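Re: [manipulation-list] Multi-finger hand or plain gripper for dish work?
Date: 8/18/18 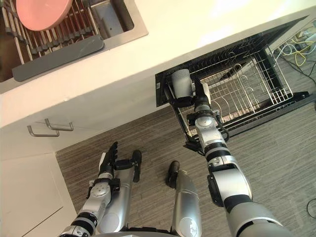
Head camera view. Gripper on the right arm with the gray cup, multi-fingered hand on the left arm.

I said I would report back once we had both ends mounted at the same time, so here are the notes. The quoted message is at the bottom for anyone who joined the thread after it.

Setup first. Right arm has the Munetti gripper, the one with the angular fingers. Left arm has the Erneo hand. Both run off the same Lamont controller, with the stock firmware. The kitchen is a normal counter with a sink, a drying rack over the sink and a dishwasher under the counter. We work with the dishwasher open and the wire rack pulled out. The task is to move cups and plates between the two racks, one item at a time.

Cups. The gripper is better and it isn't close. It takes a cup around the side and low down, closes, and stays closed. We set one force value on the first day and have not changed it. The Erneo hand can hold the same cup, but it needs its fingers placed before it closes, and if the cup is a little off center one finger lands late and tips it. With slower closing it holds, but then each pick takes long enough that I stopped wanting to watch.

Plates. More even. A plate lying flat on the drying rack is a problem for the gripper, which has to get a finger under the rim and usually hits a wire first. The hand can hook the rim with its fingertips and lift one side, then take the plate properly. When the plate is already standing between the tines, the gripper is fine again.

Getting into the rack. Finger width matters more than I expected. The plate holders are bent wire loops and there is not a lot of room between them. The gripper fits if it comes in from the front edge with the wrist more or less level. From above it catches. The hand has slender fingers and goes in from either direction, but spread out it snags on the loops, so you have to close it most of the way before you enter and open it again inside. That is 2 extra steps in the script and both of them can fail.

Camera. We tried the Tudik head camera against a small one on the wrist. The head view covers the sink, the counter edge and the rack all at once, and that was enough for cups. The trouble is that the forearm covers part of the rack when the right arm reaches forward. The wrist camera sees between the tines but loses the counter. I would keep the head camera and add the wrist one for plates only. If you can buy just one, buy the head camera.

Glare on the white counter bothered us less than the floor did. The carpet is gray with fine stripes, and a light gray cup held low over it gave us poor edges in the depth image. Turning the exposure down helped some. A cup in a stronger color would help more, but I wanted to stay with what people own.

Controller. Nothing bad to say about the Lamont. It handles both ends without swapping config files, as long as you give each one its own address before you power up. If you forget, the second one doesn't show up and there is no error message. The log fills at 2,000 lines and then starts over, so copy it off before lunch.

On cost, I can't give you a full number. The hand is a loan and goes back in November. The gripper we own.

I ran 42 picks with each on the right arm before settling on the current arrangement. I have the log and will send it to anyone who asks off list. It has my notes mixed in with it and some of them are hard to follow – sorry in advance.

Still open on my side: whether rubber tips on the gripper would fix the flat plate case. If anyone has tried tips with a thin front edge, I'd like to know how long they last.

> We have money for one end effector this year and the task is loading
> and unloading a home dishwasher. Half the group wants a multi-finger
> hand and the other half wants a simple gripper and a better camera.
> Has anyone run the two side by side on real dishes, in a real rack?
> Most of what I can find was done with blocks on a table. I'm also
> interested in whether one controller can drive both, in case we borrow
> the other type later.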